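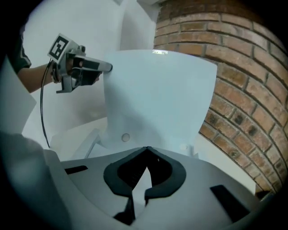 Slide 2: Why we looked at returns

Good morning. Start with the number before introducing myself. Last year the Hebden shop took back 346 items. Pause there.

Then: I'm Inès Hervieu, I run the returns desk at Willell, and I've been asked to talk about what happens to furniture after a customer decides they don't want it.

Most people in the room sell online. Ask for hands: who has a written rule for what goes back on the shelf? Last time it was very few.

Slide 3: What came back

Chairs and small tables, mainly. Nearly 500 reasons were written on the forms, as people were allowed to give more than one. "Wrong size" was the commonest by a long way. "Damaged" came well behind it. Colour was third.

Read out the one about the hallway. Don't read the one about the dog, it takes too long.

The sizes were on the website all along, in millimetres, under a tab called Details. We moved them next to the price in May. Show the old page and the new page side by side.

Slide 4: The Pokance trial

Pokance is the packing firm we share with Fevska. We asked them to open every returned box on the day it arrived. Before that, boxes could sit for 32 days, and by then the refund had been paid and the customer had stopped answering emails.

What changed:
Missing screws were spotted while we could still ask for them.
Boxes were kept if they were fit to use again.
Anything scratched went straight to the seconds room.

It cost us one extra person in the mornings. Say this plainly — someone always asks.

Slide 5: Seconds

We had been selling seconds at a flat discount. Staff now choose from 5 prices, according to where the mark is. A scratch under a seat hardly matters to a buyer. A scratch on a table top does.

Mention that the labels are handwritten. Fevska printed theirs and went back to pens within weeks.

Slide 6: What we got wrong

We didn't tell the drivers. They went on stacking returns by the side door, and for the first fortnight half of them were missed. Keep this short if time is tight.

Questions

Likely ones: who pays the postage (the customer, unless it's our fault), and whether we'd do it again for beds (no, there isn't the space).

Spare copies of the form are on the table by the door.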